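About Skirach

Skirach writes planning and control software for two-armed mobile robots. We started in a rented office above a tile shop and now have 12 people, most of them engineers. Meenakshi Sachdeva looks after motion planning and Harish Bansal runs simulation and tooling.

Our main product is Skalora, a planner that works out paths for both arms together and checks them against the base, the floor and whatever is nearby. It runs at 200 Hz on the robot's own computer. Grullow is the test suite that sits beside it. Every change to the planner goes through 394 simulated runs overnight, and someone reads the failures before the 10 o'clock meeting. Changes that don't pass go back to their author.

We license both programs to manufacturers and research labs. Licences are yearly and include support by phone and email. Our longest-standing customer is Ghanem, whose engineers helped us define the first version of the log format we still use.

The simulator renders the robot indoors, with railings, wall panels and speckled floors for the arms to work around.

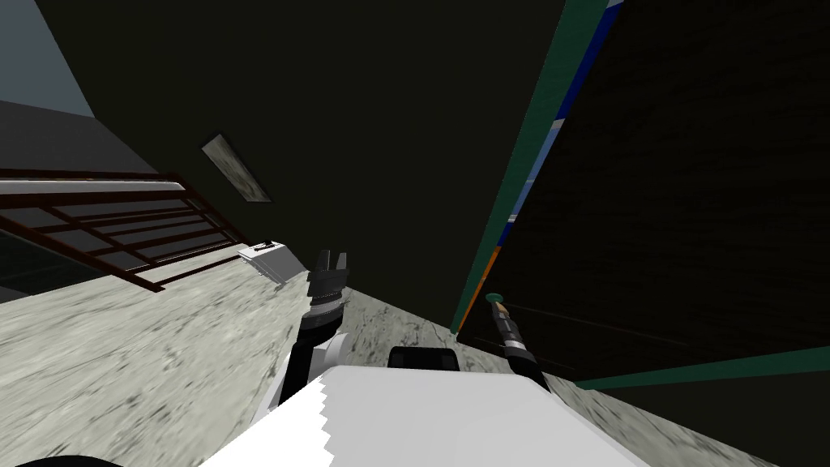
Can we use Skalora with our own simulator?

Most customers do. It needs joint states and a collision model, and we supply the adapter source code with every licence.

Our office is open to visitors on Thursday afternoons. Please email first.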